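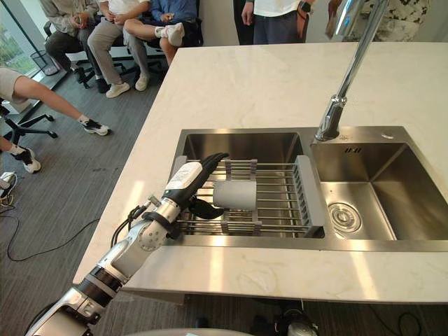 Berthorpe Residents' Newsletter
28 March 2019

Hard water: what we found out

Several people wrote in after the last newsletter to ask why their kettles are furring up faster than they used to. Gemma Mottram has been looking into it, and this is what she has been told so far.

Berthorpe has always had hard water. It comes out of chalk, and chalk leaves calcium in it. What has changed is where ours comes from. The lower end of the village used to be fed from the Hartley side, where the supply was a blend and a good deal softer. When the pipe under Mill Lane was replaced, the lower end was moved over to the same supply as the rest of us. The work took 12 weeks and finished last August, and the complaints about kettles start soon after that.

If you live above the church you should not have noticed any difference. If you live below it you almost certainly have, and there is nothing wrong with your kettle.

The water is safe to drink. Scale is a nuisance and it shortens the life of anything with a heating element, but it does no harm in a cup of tea apart from the film on top.

Changing your settings

Check the hardness setting on your dishwasher if you have one. Ruth Haslam at the bottom of Mill Lane had hers on the lowest setting from when it was put in, and it had been using hardly any salt. She turned it up in January and says the cloudiness on her glasses stopped getting worse, though the ones that had already gone cloudy have not come back. Cloudiness that wipes away with vinegar is scale. If it doesn't wipe away, the glass itself is etched and will stay like that.

The setting is usually in the menu or is changed by holding down a button, and the manual will say which. If you have lost the manual, most of them can be found online by the model number, which is normally on the edge of the door. Combined tablets that claim to replace salt are made for softer water than ours. You can still use them, but fill the salt as well.

Washing machines do not need salt. Use the hard water dose on the side of the powder packet. Liquid detergents vary and some give no separate dose.

Washing up by hand

Hard water needs more washing-up liquid to get a lather, and it leaves spots when it dries. Erlinda Gatchalian ran the kitchen at the primary school until she retired, and she sent in a page of notes. Her main advice is to rinse in hot water and dry with a cloth straight away if you care about the spots. Things left to drain will always show them. She changes the cloth often and washes tea towels without fabric conditioner, which makes them less absorbent.

She also says to wipe the rack itself. Scale builds up along the bars and under the feet, and once it is thick it holds dirt. Soak a cloth in white vinegar, lay it over the rods for half an hour and then scrub with an old toothbrush. Rinse it well. Don't leave vinegar sitting on marble or any other limestone worktop, as it will mark the surface permanently. The same goes for lemon juice and most bathroom descalers. 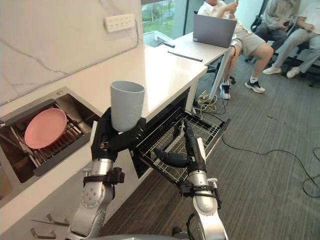 A plain grey tumbler and a pull-out dish rack.

Matt finishes hide water spots better than clear glass does, but the scale is still there. You can feel it as a slight roughness inside the rim.

Kettles, taps and shower heads

For kettles, citric acid is cheaper than branded descaler and has less of a smell than vinegar. Two tablespoons in a full kettle, boil, switch off and leave it until it has cooled. Pour it away, boil fresh water once and pour that away too. Add the powder before you heat the water, as it can froth up if it goes into water that is already boiling.

A couple of people asked about Cluditz, the descaler in the blue tub that the shop has started to stock. It works. The tub does say not to use it on aluminium or on worn chrome, so read the back first.

Shower heads can usually be unscrewed and left in a bowl of the same citric acid mixture. If yours is fixed, tie a freezer bag of it round the head with a rubber band. Tap nozzles come off with a coin or a small spanner. Put the plug in first so that you don't lose the washer.

Should you get a softener?

This was the question we had most letters about. Tane Pearce, who does a lot of the plumbing in the village, came to the March meeting and took questions. He has fitted seven softeners at the lower end since the changeover. A full softener goes on the incoming main and treats everything except one tap, which is normally left hard for drinking. You need space for it, usually under the sink, plus a drain and somewhere to keep the salt. He expects a household of four to get through around 2 blocks a week, depending on the model.

He was asked about the Brumero, the clip-on device that several houses have had leaflets for. It goes round the outside of the pipe and does not take anything out of the water. Tane would not recommend it or warn people off it. He said he had customers who thought it had helped and customers who had sent it back. If you are tempted, make sure you can return it.

Anyone who rents should ask the landlord before having anything fitted to the pipework. A jug filter needs no permission and will deal with the kettle, provided you change the cartridge when it is due.

Old lead pipes

One point came up at the meeting that we had not thought of. A few of the older cottages may still have a length of lead pipe between the street and the stopcock. Lead pipe is dull grey, soft, and shows shiny if you scratch it with a key. If you find any, tell the water company, who will test the water at your kitchen tap. Please do this before you have a softener put in, as softened water can pick up more lead than hard water does.

Testing strips

Amber Whitlock has a box of hardness test strips and is happy to give them out. Call at the house with the green gate opposite the bus shelter, or leave a note through the door. Dip the strip in cold water from the kitchen tap, compare it with the colours on the card and write down the number with your house name. Amber is marking the results on a map, and it will go up in the hall porch once the lower end is filled in. She is still short of results from Back Lane and the new houses behind the garage.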